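**Sirneritz Reading Rooms: progress report, February**

Thank you, as ever, for your patience with us over the winter, and for the kind note that came with the second payment. We read it out at the morning tea and it was very well received, especially the part about the biscuits.

The lending shelves now hold 3000 titles, with the large-print section finally moved to the ground floor where our older readers had been asking for it. The Ekwueme bequest added 1000 of those, mostly travel and local history, and we're still working through the labels in the evenings.
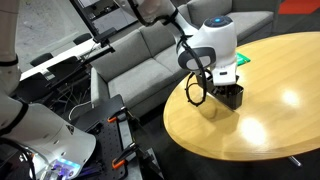
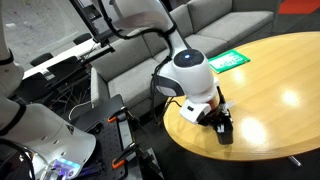
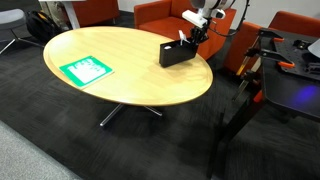

Home delivery has been the happiest surprise of the season. We have 42 households on the Grustitz route, and several of them have begun swapping books with their neighbors between visits, which makes our records a little untidy but pleases us all the same!

The one disappointment is the roof over the children's corner. Presano quoted $3000 for the repair, more than we had set aside, so we'd like your permission to move the unspent printing money across. The story hour is meeting upstairs in the meantime, and the stairs are hard going for parents with strollers.

If you can let us know before the spring order goes in, we'll book the work straight away.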